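Notes from the Conneely open day, December

Got in late, parking was a mess, so missed the intro talk. Went straight to the hand-held grippers.

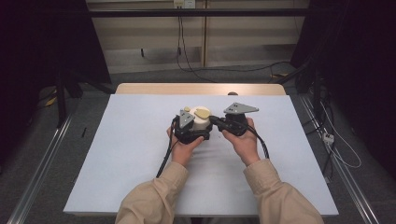
Ehsan Karimi was running the bench and let people just have a go. No slides, good. You hold one in each hand, fingers round the handle, and do the task yourself, then the recordings go into training the arms. He had 4 pairs out across the benches. I tried two, the Workari and the Drosteo.

Workari first. Light. Nice trigger, short pull, but the jaws flex when you squeeze anything round and I dropped a cup twice. Cable kept getting under my wrist too. Ehsan says everyone complains about the cable.

Drosteo is heavier, you feel it after a few minutes. Much better on curved stuff though. Jaws close square and stay square. Passing an object from one hand to the other was easy on the second try, on the Workari I never really got it clean. If we buy, this is the one I'd want, but somebody with smaller hands should try teh handle first. Mine barely fit and that's me saying it was snug, not big.

Asked about wear on the pads. They log every session, 169 on the Drosteo set so far, pads changed after 30 on the first batch. Seems like a lot of pads. Sebastião Prado (controllers, other end of the hall) thought it was people squeezing too hard and wants a force limit in the firmware. Ehsan not convinced.

Then 15 min at Sebastião's end. Bundstead controller driving a 6 axis arm, replaying one of the morning's recordings. Smooth on the big moves, a bit jittery near the grasp. He blamed the filter settings, changed something, ran it again, less jitter but now it lagged. Want to see that with our own parts before I believe either version.

Didn't get to the camera room, queue was out the door. Coffee ok, sandwiches gone by noon.

To do: ask Ehsan for the pad part number, and whether they lend out a Drosteo pair for a week. Also get the handle dimensons for Lab 2.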